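About Hultirent

Hultirent rents furnished apartments to people who are traveling for a long time and would like to stop moving for a bit. One month is the shortest stay we take. We have three buildings, a small office on the ground floor of the oldest one, and no app.

We started because we didn't believe what travel sites were telling us. Nelu Zamfir had spent most of two years living out of a backpack and kept booking places that called themselves "ideal for digital nomads." That usually meant a bar stool and a router in the hallway. Drita Nikolaidis was managing short-term rentals at the time and writing some of those listings herself. She has said she would like a few of them back.
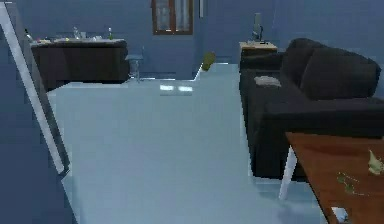 So we are suspicious of our own industry, and we try to run the company that way. If a listing says "steps from the beach," we want to know how many steps and whether there's a highway in between. If it says "fully equipped," we want to know if there is a can opener. We don't use either phrase. We also don't use "home away from home," "authentic," or "community," the last of which mostly seems to mean that strangers will talk to you while you make eggs.

What we charge

The rate for a one-bedroom at Leka is $390 a week. At Girar it is $249, and the reason it is cheaper is that the street is loud until 11 p.m. and the bus stop is uphill. Electricity, water and internet are in the price. There is no cleaning fee. We looked hard at what cleaning fees paid for at other companies and could not find much cleaning.

We take a deposit and we give it back. If we keep any of it, you get a copy of the bill. Rates go up in October and come down again in the spring, same as everyone's. We won't tell you it's a special.
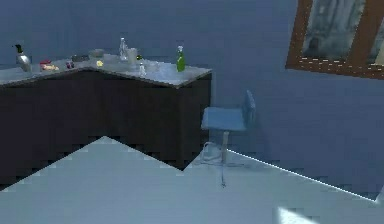
Our buildings

Leka is the oldest and the quietest. Walls are thick, phone signal is poor in the back units, and the elevator is slow enough that most people on the lower floors give up on it. Girar has the best light and the worst street. Stallura opened last, and we are still finding out what's wrong with it. So far: the hot water takes a while on the top floor, and the mailboxes are too narrow for most packages. Bring those to the office and we'll hold them.

Layouts differ from unit to unit. Ask for the floor plan before you pay. We have had guests pick a unit off one picture and be surprised by the rest of it, and we'd prefer to have that talk before you arrive.
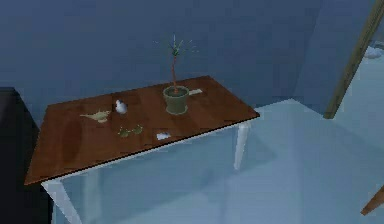

Table with potted plant.

Who we are

Nelu Zamfir handles bookings and answers most of the email. He will try to talk you out of a three-month stay if you have never spent a week in town.

Drita Nikolaidis runs the buildings. She rewrote every listing we have and took out the adjectives.

Sajib Nanayakkara looks after repairs and the internet. He tests the speed in each unit at 8 p.m., when everybody is online, and that is the number we give you. The one on the provider's brochure is much nicer.

Tania Wickramasinghe does the accounts and the deposits.

Brayden Gauthier rented from us at Girar, complained in writing about the mattress, and now buys the mattresses.
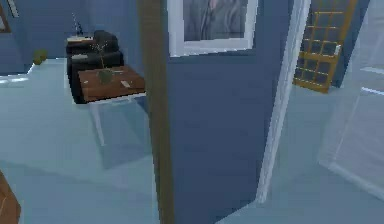
Long-stay guests ask us about space more than anything else, and we don't have a great answer. Floor area is a poor guide. Companies like to quote it because it's one number and it can be made to include a balcony. What matters more is whether you can get out of sight of your desk, or of the person you're traveling with, after several weeks. A bit of wall with the living area on one side and a passage on the other can do more for that than a bigger room, even if all it has on it is a picture in a white frame. We can't promise it will save your relationship. Ask Nelu which units are divided up and which are one open room.

What we don't do

We don't do airport pickup, walking tours or welcome baskets. We don't have a loyalty program. We've been asked to join a few "nomad network" memberships, and each time we asked what the guest gets for the fee and didn't hear anything we'd pay for ourselves.

We don't post reviews on this site either. We would be the ones choosing them. Look us up somewhere we can't edit, read the bad ones first, and write to us if one of them worries you. A couple of them are fair. The one about the stairs at Stallura is fair, and the handrail is now on Sajib's list.

The office is open from 9 a.m. to 1 p.m. Email gets a reply the same day unless Nelu is moving somebody in.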